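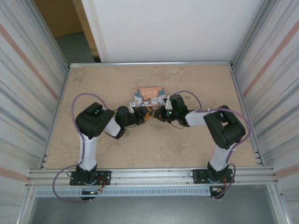 The word LOVE and cartoon animals on a small illustrated piece, set on a work surface with a stone-like pattern.

Molville Opens Call for Small Printed Items Ahead of November Display

22/07/2024

The Weltimwood Center in Molville is accepting loans and gifts of small illustrated printed items for a display that will open to the public in November. The call covers greeting cards, gift boxes, tags, children's card games, bookmarks and similar pieces intended for everyday giving and household use. Items may be of any age and in any language.

The display, titled "Small Words," will be held in the Väisänen Room on the ground floor of the Center. It is supported by a grant from the Caselus Fund, which assists local collections with storage materials, printing and public programs. Admission will be free.

The Center's paper collection currently holds 500 pieces, most of them posters, programs and business stationery from Molville and the surrounding area. Items made for children and families are few. Greeting cards in particular have seldom been offered to the Center, although they were sold in nearly every general store and pharmacy in the town. The November display is intended to begin filling this gap, and 80 pieces will be selected for the cases.

Particular interest attaches to items on which a single short word carries the message. Words such as "love," "thanks," "hello" and "welcome" appear on a great many cards and boxes, often in plain capital letters and often beside drawings of animals. The display will consider how lettering and illustration are used together on pieces that fit in the hand, and how the same word has been treated for adults and for young children. Visitors will be able to compare formal engraved cards with brightly colored pieces meant for the nursery or the classroom.

What may be submitted

Items should be flat or should stand no more than 4 inches high. Boxes may be submitted open or closed, and should be empty. Handwritten messages inside cards are welcome, and lenders may ask that a message be kept covered while the card is on view. Damaged pieces will be considered. Tape, staples and old glue should be left in place, as removal at home frequently tears the surface.

The Center is unable to accept framed items, laminated items or loose albums whose pages cannot be turned safely. Photocopies and home printouts of commercial designs will not be considered. Original handmade cards are eligible, including those made by children.

Each household, school or business may submit up to 5 items. A short written note should accompany each one, stating where it came from, when it was received or bought if that is known, and whether it is offered as a loan or as a gift. Notes of a few lines are sufficient. The name of the lender will be printed on the label only where permission has been given on the form.

How items will be handled

Items may be brought to the front desk of the Weltimwood Center during regular opening hours. Forms are available at the desk and will be completed at the time of delivery. A receipt will be issued for every piece. Items should not be sent by mail without first contacting the Center, and the Center cannot accept responsibility for pieces left outside the building or in the book return.

Each piece will be examined, measured and given a temporary number in pencil on a separate paper slip. No marks will be made on the items themselves. Pieces selected for display will be shown in closed cases under low light, on supports cut to size. Cards that open will be displayed at a partial angle so that the fold is not strained. Those not selected will be available for collection before the display opens, and lenders will be notified in writing.

Loans will be returned at the close of the display. Gifts will be placed in the permanent paper collection, where they may be consulted by appointment. The Center reserves the right to decline gifts that duplicate material already held, and in such cases the item will be offered back to the giver.

Related activities

Two public sessions will be held in the Väisänen Room while the display is open. The first will address the storage of cards and paper keepsakes at home, including the choice of boxes, the use of tissue and the effects of sunlight and damp. Participants may bring one item of their own for general advice. Valuations will not be given.

The second session is for children between the ages of six and ten, accompanied by an adult. Participants will choose one short word, letter it by hand and add a drawing of an animal. Paper, pencils and colored ink will be supplied. Places are limited and must be reserved at the front desk. Reservations will open in the same week as the display.

Schools in Molville may also request a group visit. Requests should state the number of pupils and any access needs. The Väisänen Room has step-free entry from the parking lot, and large-print copies of all labels will be kept at the desk. Seating will be provided beside the cases.

The full list of selected items will be posted at the Weltimwood Center before the opening and will remain available in printed form for the length of the display. Questions concerning loans, gifts and group visits may be directed to the front desk.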